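Can a machine clear and wipe a kitchen table yet?

Posted in: Home & Workshop > Gadgets and automation
April 15, 2018

Bradley Marsden

Serious question, though my wife thinks otherwise. I have a small joinery workshop behind the house and a kitchen in front of it, and both contain a table that I am supposed to keep clear. The one in the workshop is where I do my paperwork and eat my sandwiches. The one in the kitchen is where everyone else leaves things so that I can move them.

I already own one of those round vacuums. It does the hall well enough and gets stuck under the same radiator every time, and I have come to terms with that. What I would like now is an arm of some kind that can pick up mugs, pencils, post and the odd tape measure, put them somewhere sensible and then wipe the top down. I've seen clips of arms doing this sort of thing. The clips are always short and there's always music.

My budget is 1000 pounds, which I thought was generous until I started looking. There is a kit from Kinoshita at 962 that says "suitable for light domestic handling", and I can't get anyone to tell me what light domestic handling is. Inura do something bigger but won't put a price on the website, so I assume I can't have it.

So: is anything on sale that can do this, or am I going to be wiping my own table for a few more years? Would also like to know whether it makes a difference that the tops are a pale colour and a bit shiny. Somebody at the trade counter said shiny is bad and then couldn't say why.

Thanks in advance.

sawdust_and_regret

Short version: keep the cloth.

Longer version. I work in a place that packs brass fittings and we've had two arms on the line since February, so I spend most of my day within shouting distance of one. They are very good. They pick up the same fitting from the same tray and put it in the same box until somebody switches them off. If the tray is pushed over by the width of your thumb they pick up a piece of air and box that, with great confidence.

Your table is the opposite of our tray. The mug is never in the same spot and half the time it isn't a mug. An arm that can deal with that has to look at the table, decide what is an object and what isn't, work out how to get hold of it, and do it all before your tea has gone cold. The looking is what trips them up. People assume it's the hand.

A table top close up is a busy place, even a clean one:

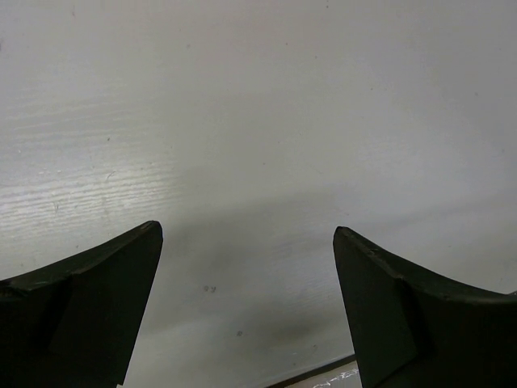 Pale table top between the gripper fingers. Grain, shine, shadows and specks, and nothing to pick up.

You or I would glance at that and say there's nothing there. Software has to be taught to say it. The grey patches between the fingers are shadow, but a shadow has edges of a sort and so does a black coaster. The bright bit on the left is light coming off the surface, and you can see the grain jump out where it catches. Move your head and a reflection like that moves too, which no respectable object does. I expect that's what your man at the trade counter was getting at. A matt top is easier. So are blinds.

Then there are the marks. Which of those dots would you wipe? Some might be crumbs, some might be part of the finish, and at least one looks to me like a scratch that will still be there when all of us have retired. You'd find out with a fingernail. A cheap arm has no fingernail and no feeling in its fingers, so it either scrubs at everything or leaves everything, and in both cases reports that it has finished.

For what it's worth, wiping an already clear table is the part I'd believe in first. Hold a cloth, go up and down, don't press too hard. You can program that by hand in an afternoon if the table doesn't move. Clearing it is the hard bit – post especially. Have you ever tried to pick up a single envelope off a smooth surface with a pair of pliers? Try it tonight and you'll feel a lot more sympathy.

I don't know the Kinoshita kit. If they can't tell you what it will lift and how far it reaches, I'd leave your money where it is.

Petra in Accounts

get a tray. everything on the table goes on the tray, tray goes on the stairs, wipe table. been doing this for years and it cost me 4 pounds

benchdog

Agree with most of what sawdust_and_regret says but I think he's a bit gloomy about the shop-floor side, so this is for the workshop table only.

We run a small arm from Jollton for loading a drill press and I've had it doing odd jobs in slack hours out of curiosity. It will put screwdrivers back in a rack. The conditions are:

The screwdrivers have to be spread out and not touching.
The lamp has to be where it was when I set it up. Sunshine through the roof light spoils it.
All of them need to be the same make, as it was set up on those handles and regards any other handle as scenery.
I have to be in the building, as it stops and waits for me whenever it isn't sure.

Out of a full rack of 4 it usually gets the lot, and it takes longer than I would with a bad back. Still, it is doing it, and a few years ago it wouldn't have been on offer at our sort of money. Ours came second-hand through a dealer called Carkero and was still well over Bradley's budget once we'd added the camera, the guarding and a proper bench to bolt it to. People forget the bench. An arm on a wobbly table misses things and also walks the table across the floor.

If you do buy something, check whether the fingers can be swapped. They get scuffed, mostly along the top rims and at the tips where they meet the table. Scuffing on its own doesn't matter much, but a rough edge will mark a nice top, and you're a joiner so I assume you'd mind. Ask what a spare pair costs before you ask anything else.

On the kitchen one I'd wait. Or have a word with whoever is leaving the mugs.

Bradley Marsden

Thanks all. Tried the envelope with the pliers and take the point entirely. It ended up under the fridge.

I'm going to leave the arm for now and look at blinds for the workshop, which I needed anyway. The tray has been suggested to the household and is currently on the kitchen table with a mug on it.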